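Can an App Really Guess Any Password?
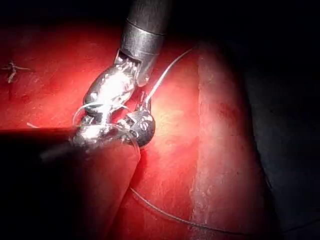
Two metal gripper tips meeting in the middle.

Maybe you have seen an ad for an app like Vavedell. It says it can open any locked account in 8 seconds. Wow! Should you believe it? Let's slow down and ask a few questions first.

How would it know your password? It can't read your mind. A guessing program just tries one word after another. It starts with easy ones, like "password" or a pet's name. If your password is short and common, a program might get it fast. If it is long and odd, the guessing could go on for longer than you will be alive.

Don't websites notice? Good ones do. Many will lock the door after a few wrong tries. Say a site stops you after 3. A program with 775 guesses ready still gets only 3 of them. The ad didn't mention that part, did it?

So what does the app really do? Often, nothing useful. Some of these apps show a fake loading bar that climbs to 47 percent and then asks you to "sign in to finish." Guess who gets your password now! Others put ads or sneaky programs on your tablet.

What about the five-star reviews? Anyone can type a review. The people who made the app can type them too, and they can type a lot of them.

And is it okay to try it on a friend's account? No. Getting into an account that isn't yours is against the law in many places, even as a joke.

Try this instead. Pick four words that don't go together, like "turnip ladder cloud sock," but make up your own. (Ours is printed on a web page, so it's a terrible password now.) Use a different one for each account. If you get locked out, ask a grown-up to help you use the "forgot password" link.

Filed under: Kids Ask > Computers & Staying Safe

Contact Lumari Kids | © Lumari | Back to top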